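Baliser et tenir propre la zone d'un poste à deux bras : la méthode que nous appliquons chez Grosuten

La règle interne sur les postes de manipulation tenait en 168 mots. Vasilică Hodoroagă l'avait rédigée un soir de décembre, elle était claire, et personne ne l'a jamais lue jusqu'au bout. Voici donc la version longue, dans l'espoir absurde qu'elle ait plus de succès. Elle vaut pour les postes de tri sur table, bras allumés, avec des gens à proximité.

Avant de commencer

Il vous faut le plan du poste, un mètre, du ruban de sol, la clé de consignation et l'analyse de risques à jour. Par « à jour », on entend celle qui décrit les préhenseurs effectivement montés. Une analyse écrite pour une pince à deux doigts ne couvre pas une main à trois doigts, même si l'intégrateur vous assure que « c'est pareil ».

Étape 1 – Tracer l'enveloppe, puis la ligne

On mesure l'extension maximale de chaque bras, outil compris, pièce saisie comprise. Zeyu Luo a passé une matinée entière à défendre l'idée que la pièce ne comptait pas, jusqu'à ce qu'on lui tende une barre de 993 mm. Au contour obtenu s'ajoute la distance de séparation calculée pour votre vitesse et votre temps d'arrêt. La ligne se pose au-delà, jamais à l'endroit où il restait de la place. 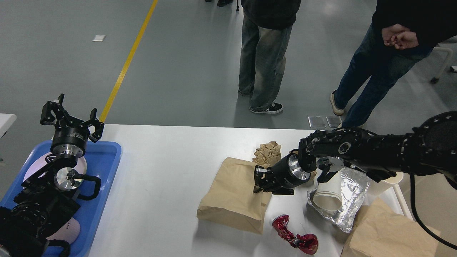 Étape 2 – Décider qui se tient où

Une ligne au sol n'arrête aucun bras et, l'expérience le confirme, très peu d'humains. Elle n'a de valeur que si la consigne dit qui peut la franchir et dans quel mode. Chez nous, toute personne debout au bord de la table compte comme présente dans la zone, y compris celle qui attend les mains jointes devant la taille, l'air de ne rien demander. Mains jointes ou pas, on est à portée tant que la fiche du poste n'a pas démontré le contraire. En mode automatique, les observateurs reculent derrière le marquage. En mode manuel, vitesse réduite, une seule personne tient le boîtier d'apprentissage et les autres s'abstiennent de conseils.

Étape 3 – Faire le sol

Le sol se contrôle avant chaque série : papiers, chutes, plaques métalliques, visserie, pieds de support, chaises à roulettes. Tout ce qui traîne du côté des opérateurs est ramassé bras à l'arrêt. La chaise mérite une mention particulière. Elle est toujours « juste là pour deux minutes » et Xinyi Ye en a déjà évacué une avec la solennité d'un huissier.

Étape 4 – Séparer l'outillage des objets d'essai

Les objets à saisir restent dans la zone de travail inscrite au plan. Canette écrasée, gobelet, sac en papier, feuille d'aluminium : ils ont le droit d'être froissés, ils n'ont pas le droit de migrer sous le poignet du bras voisin. Un câble qui pend entre dans le volume balayé, et se vérifie sur toute la course avant la mise en vitesse.

Étape 5 – Consigner

Inscrivez sur la fiche du poste l'heure, le mode, les outils montés et le nom du responsable de série. Un nom, au singulier. « L'équipe » n'a jamais appuyé sur un arrêt d'urgence. La fiche 237 du site de Zumville porte encore la mention « tout le monde », et Baoshan Zou la ressort à chaque formation.

En cas de doute

On arrête, on consigne l'énergie, on remesure. Les questions vont à Yiran Wan, qui répond vite et rarement ce que l'on voulait entendre. Toute modification d'outil renvoie à l'étape 1, même un vendredi d'esprit, même à 16 h 50.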